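The first thing Alcides Cavalcanti will do, if you turn up at his workshop in Porkwood before eight in the morning, is make you a coffee you didn't ask for and put a plank in your hands. He wants you to smell it. He has been building kitchen tables here for 26 years, and he still talks about a fresh board the way other people talk about bread (he talks about bread that way too, as it happens, and you should leave time for that).

His tables are plain things, four legs and a top, finished with oil and a good deal of elbow grease. A small one takes him 40 hours. The price, $1,280, hasn't moved in years, much to the despair of his daughter, who keeps the books and would like a new roof on the place!

"People wait until the table is perfect to use it," he told me, rubbing at a mark with his thumb. "Use it, and then it gets perfect."

I thought about that all the way home. My grandmother's table had a burn from a skillet and a long scratch that every cousin blamed on every other cousin, and when the family finally sold the house, it was the one piece we all wanted.

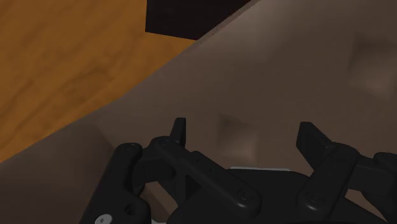 We drew straws for it in the driveway, and my cousin in Hetier won. She has promised me Thanksgiving there every year, scratch and all, and so far she has kept her word. Alcides, when I told him, wanted to know only what kind of oil she uses. I called her that evening to ask, and she said she'd been meaning to get some.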